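22/11/2025 – cat flap bench, Jullum and Flisar

Right, the night log is in and it's a good one! 347 flap events since I last cleared the card, and Jullum is responsible for far more of them than his share. He has worked out that pushing the flap with one paw makes the latch click, and he will sit there clicking it like a boy with a biro. Flisar goes through once, properly, tail up, and doesn't come back until breakfast.

Chip reader first. Flisar's chip reads every time now that the coil is wound round the whole tunnel and not just the top edge. Jullum's still drops out when he goes in low (belly down, ears flat, commando style). Lizeth thinks his chip has slipped towards the shoulder, and when I felt for it last night she may well be right. Ask the vet at his booster in March. Meanwhile I've moved the lower run of wire 90 mm further into the tunnel, which gives him a bit longer in range before his nose meets the door.

Rewound the coil twice. First go was lumpy and I knew it was lumpy and I tested it anyway. Second go on Mieczysław's jam jar former, much neater. Leave the jar on the shelf please, it is the right diameter and there is only one of it.

Latch delay is now 600 ms. The old setting was fine for Flisar but caught Jullum's back end, and the look he gave me! He then went and sat in the sink. Since the change he has gone through cleanly every time I've watched, and he has stopped doing the little hop at the end, so I'm calling that a win.

Rocha from next door is still trying it on. Big ginger lad, no chip that we can read, very polite about being refused. He taps, waits, taps again, then lies down on the mat outside with his back to us. The log shows him as 'unknown' and I've added him to the notes by name – it felt rude not to. The door has held against him all week. Lizeth wants to let him in for a visit. I want to see how Flisar feels about it first, and I think I know.
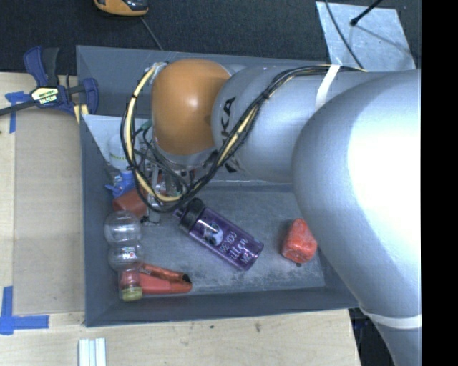
The treat hopper is next. Dry biscuits jam in the chute when they land sideways, the fish-shaped ones worst of all, and Jullum has learned to thump the side until one drops. Brilliant cat, terrible for the screws. Going to try a wider mouth and a shallower slope, and put the round biscuits in for now. Mieczysław has offered the offcut of clear tube from his Destgate job, so we'd be able to see where they stick.

Still to do:
Felt on the flap edge, it bangs at night
Longer screws for the hopper bracket
Back up the log before clearing the card (event 3629 was the last one saved)
New battery in the reader
Get Lizeth's video of the double tap, it's wonderful

Flisar has been asleep on the spare wire all afternoon, so the bench coil will have to wait until she moves.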